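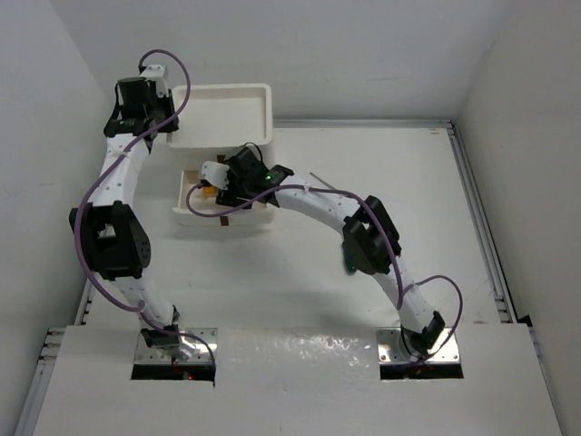 Fig. 1. Two-arm cell, drawer task. Left gripper at the container rim, right gripper over the open drawer.

Lecture 4: The Drawer Fault

Reading before lab: the Purnarlow cell manual, section on joint limits. It is dull and you will be asked about it.

The task sounds like something you'd give a toddler. One arm steadies the container, the other deals with the drawer and whatever is inside it. On the Drusix setup we ran this 80 times in October and logged 13 protective stops. A toddler would have done better, but toddlers don't keep logs.

What the log said: "overcurrent, wrist, right arm." Everyone took this to mean a bad wrist motor. The wrist motor was replaced. The new one failed in the same way, at greater expense.

What was going on: the cable. Look at the purple one at the right gripper, which dips in front of the drawer and passes across the black fingers. A loop needs slack so the wrist can turn. Give it too much and it can snag on the drawer front. The wrist then pulls against its own cable, current climbs, and the controller reports a motor in trouble. It has no word for "tangled."

Note that the controller did its job. A stop is a good outcome. The bad outcome came from the Flirkwood team, who got tired of resetting and raised the current limit by 40 percent. The stops went away. So did a connector.

Points for the lab report:

1. A fault code names the part that noticed. Start there and work outward.

2. Before changing any limit, run the motion at low speed and watch the cable all the way from gripper to base. Both arms, please.

3. Clear loose items off the work surface. The planner only knows about objects it has been told about, and it has not been told about your tools.

4. Hands stay out of the cell after a stop until power to the arms is off. A stopped arm under load may move when the snag lets go.

For next time: work out the shortest loop that still allows full wrist travel, using the Lenz worksheet. Show your steps. "We used a zip tie" is a step, but it can't be the only one.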